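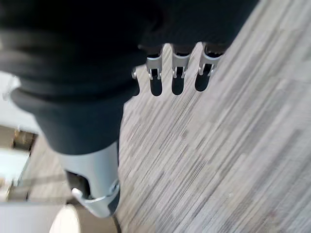 1/ Okay, a thread on the Drestell record, which I've had on repeat for 9 days straight and my neighbors can probably sing by now.

2/ Quick background if you missed them the first time. Drestell is a two-piece, drums and a beat-up combo organ, and they share the singing. No guitar, no bass player. All the low end comes from the left hand on the organ and it is FILTHY.

3/ The new one is called Bataineh and it's only 8 songs. I was a little annoyed at that when the track list went up (the last one had 14!) but I take it back. I'd cut maybe one minute out of the whole thing.

4/ That minute is the intro to "Porch Money," by the way. We get it, you found the tremolo switch.

5/ Side one is the loud side. "Salt Line" opens with the drums way too close, like your head is inside the kick, and then both voices come in on the same note and slowly slide apart. I played it in the car and missed my exit.

6/ "Cousins" is the single and it's fine. Catchy, handclaps, you'll hear it in a grocery store by June. I like it more when it's sitting between the two weird songs on either side of it.

7/ Now side two. Side two!! Everything slows down and there's so much room in it. "Kitchen Radio" is basically a lullaby with a drum machine under it - first time they've used one, I think? Somebody correct me.

8/ The lyrics are a step up too. Used to be a lot of weather and highways. This time there's a whole song about splitting a phone bill and it got me right in the chest.

9/ They put it out on Cavix, the tiny label that did those split cassettes a while back. Pressing sounds good, mine's quiet all the way through. The sleeve is thin though, and one corner was dinged when I opened the mailer. Bah.

10/ Saw them play most of it at the Matalix last month. Around 3 songs in, the organ started cutting out and they just kept going with drums and voices until it came back. "Cousins" like that was so much better than the album version. Please release it like that.

11/ Sound at the Matalix is still muddy if you stand under the balcony. Go left, near the coat check, trust me.

12/ If you're new, start with "Salt Line," then "Kitchen Radio," then go back and do the whole thing in order. Headphones for side two, the harmonies are panned pretty hard and you lose half of it on a phone speaker.

13/ Also they sold out of the green shirts before I got to the table so if anybody has a medium they don't wear, my messages are open.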